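Wiki > Home Builds > Jumgate gripper

Jumgate is a hand-held gripper I put together at home, with two yellow fingers on a black frame. I built mine in August, mostly in the bedroom (best light in the house!), and this entry is my attempt at a proper write-up.
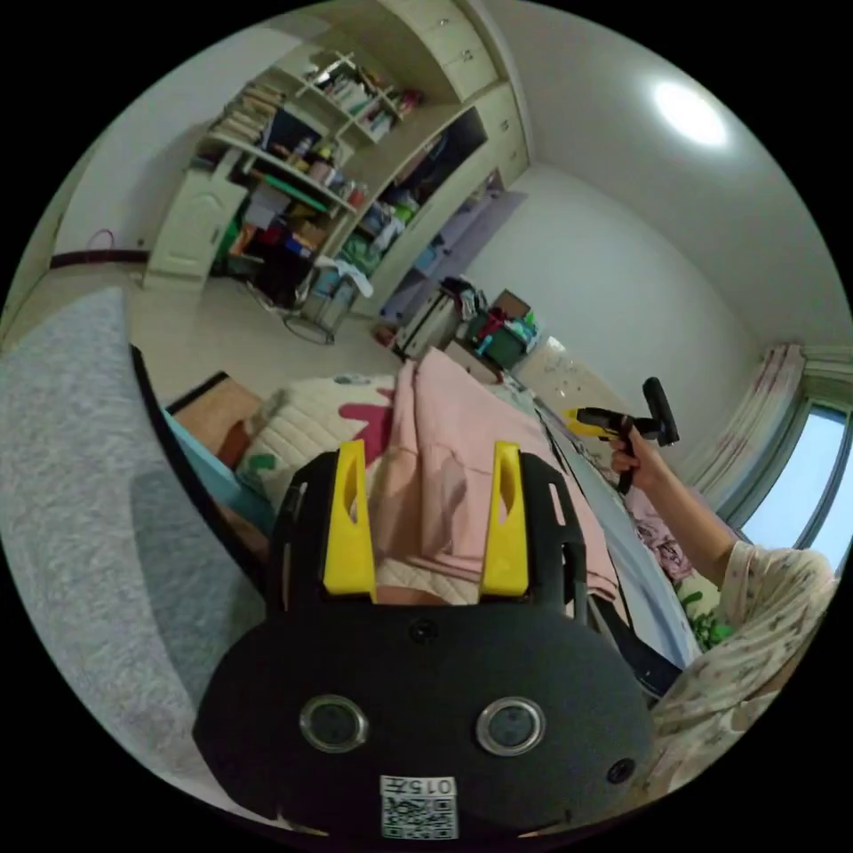
Jumgate beside the bed, glue gun at right.

Each finger has a long slot in the middle, and I went through 2 sets before I liked the grip. I also keep a second gripper going, so I can compare them over the same bedsheet.
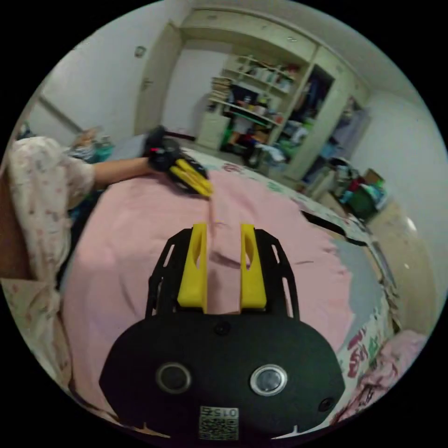

Parts and cost

I spent $189, mostly at Trulico.

Comments

Does the Cisden frame fit?

Mine did, after some filing!

Contact | © Jumgate pages | Back to top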